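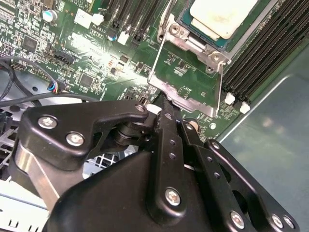
The processor in its socket, with the metal load frame swung open.

What is inside a desktop computer?
Reading time: 3 minutes

A desktop computer is a box of separate parts. Each part has one main job, and most of them can be taken out and replaced. This page explains what the parts are called and what they do.

The motherboard

The motherboard is the large flat board that everything else connects to. It is made of thin layers of stiff material with copper paths between them. The paths are called traces, and they carry electrical signals from one part to another. Motherboards are often green, but the colour makes no difference to how they work.

The processor

The processor carries out instructions. It adds numbers, compares them and moves them from place to place. It sits in a socket, and a metal frame closes over its edges to press it down evenly. The metal lid on top is called a heat spreader. A small lever usually locks the frame shut.

Processor speed is measured in gigahertz. One gigahertz is 1000 megahertz, or one thousand million ticks of the computer's clock every second.

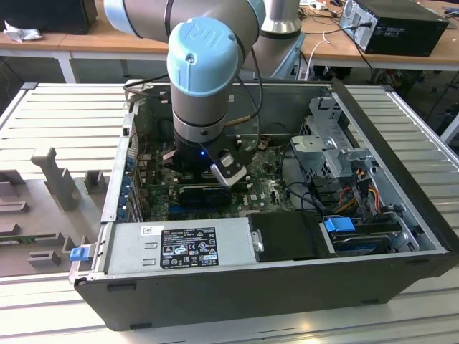
Memory is where the computer keeps the work it is doing at the moment. When the power goes off, ordinary memory forgets everything. It comes on narrow boards called modules, which push into long slots on the motherboard. With the case lying on its side and open, you can look straight down on the motherboard, where a black module is sitting in its slot. The hard drive, in a bay at the lower right, does a different job: it keeps files when the computer is switched off. The large silver unit at the front is the power supply. It changes mains electricity into the lower voltages that the other parts need.

Never open a power supply. It can hold a dangerous charge after it has been unplugged.

Keeping cool

A working processor gets hot. A block of metal called a heat sink is fixed on top of it, often with a fan, to carry the heat away. Two metal surfaces never touch perfectly, so a thin layer of thermal paste fills the tiny gaps. When a heat sink is lifted off, some paste stays behind and dries.

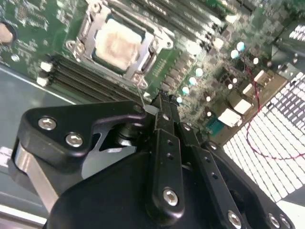

Photo: Gunddale Learning Pages / Rekham workshop

Old paste is cleaned off before fresh paste goes on. The smeared, pale film on this processor's lid is dried paste. The small cylinders with teal tops are capacitors. A capacitor stores a little electrical charge and gives it back quickly, which keeps the supply steady.

The clock battery

Many motherboards have a round battery like a large coin. It keeps the clock running while the computer is unplugged – otherwise the date would be wrong each time you switched on.
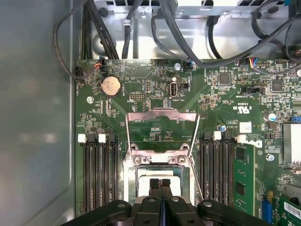 Coin batteries are very dangerous if swallowed. Leave them where they are and tell an adult if you find a loose one.

Cables and connectors

Cables carry power, signals or both. Many connectors are shaped so that they fit only one way round. Some wires are coloured to help people tell them apart. In many desktop power supplies, black is ground, red is 5 volts and yellow is 12 volts.

Words to know

Chassis – the metal case that holds the parts.
Socket – the holder for the processor.
Trace – a copper path on a circuit board.
Module – a small board that plugs into a larger one.

Contact Gunddale Learning Pages | © Gunddale 2020 | Page last checked 29/08/2020 | Back to top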